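The Pryor Street Piano

My aunt Lorraine Ruawai left me a piano and a phone number, and for most of February I ignored them both.

The piano was in her apartment on Pryor Street, second floor, and the landlord wanted it gone. The phone number was on an index card taped inside the lid of the bench, in her big slanty handwriting. Under the number she'd put "Imad. Only Imad." That was it. No last name, no hint about what he was for. I figured piano tuner. My mother figured boyfriend (my mother always figures boyfriend).

I don't play. I should say that up front, in case you're picturing me sitting down at the end and pouring my heart out. I took lessons from Lorraine for one summer when I was nine, and she let me quit so kindly that I still feel bad about it. She gave me a dish of butterscotch and told me some people are listeners, and would I please go listen from the kitchen.

So I started out trying to sell it. I put an ad up for $145, and a man came over from Fudstead with his two sons and a dolly. He hit the same low note over and over, frowned at his sons, and told me there was a dead key. I said I knew. I did not know. He offered me nothing for it, like the actual number zero, and then wanted me to help carry. I said I'd think about it, and the younger son gave me this look of total relief.

After they left I pressed the dead key myself. It went down fine, it just didn't say anything. I sat there pressing it for a while and eating crackers out of Lorraine's cupboard, and then I got the card out of the bench and called.

He picked up right away and said, "Is this about the B flat?"

I told him I was her niece. I told him the rest of it too, and he was quiet for so long I checked to see if the call had dropped.

"I'll come over," he said. "I can be there in an hour. Is there still the good lamp?"

There was still the good lamp. I plugged it in and moved the plants and then moved them back, and I washed two cups, and I got the whole way through a magazine without taking in a word.

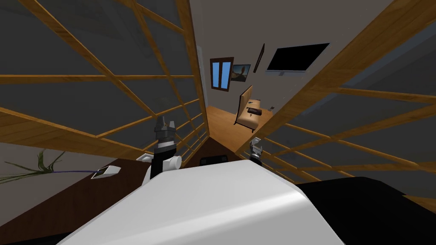

The B flat

Imad Abou Jaoude turned out to be seventy or so, with a canvas bag and very clean shoes. He took the shoes off at the door without being asked, put on a pair of slippers from behind the coat rack that I had assumed were hers, and walked straight to the piano. Okay, I thought. One point to my mother.

He opened up the front and took out a folded piece of felt from down between the hammers and the strings. It was green, about the length of my thumb. The B flat rang out like it had been waiting in line.

"She put that there?" I said.

"Every few months," he said. "Then she would call and tell me it was broken again. I would come and fix it. It took all afternoon, usually. We had soup."

"How long did this go on?"

"12 years." He turned the felt over. "The first time it was really broken."

I laughed, and then I was crying, and he very politely looked at the wallpaper. He said he'd never let on that he knew. She'd never let on that she knew he knew. Once she'd used a piece of the same felt he'd left behind by accident, and he'd pulled it out right in front of her and said, hmm, very unusual, must be the weather – and charged her five dollars, to keep things proper.

I made soup. It was from a can and I apologized for it, and he said Lorraine's was from a can too, she only added pepper.

He had a room for the piano, he said, but he had stairs, bad ones. I have a ground floor and no furniture to speak of. We went back and forth, and he won by being better at sitting quietly than I am. The movers came on Apr 6, 2022, and they scraped my door frame and I haven't painted it.

It's against the wall by the kitchen now, so I can hear it from the stove. Last night I was dusting and found the green felt on top, where he'd left it, and I held it for a minute. Then I opened up the front. It took me three tries to find the right hammer.

I'm going to call him after lunch. I already bought the pepper.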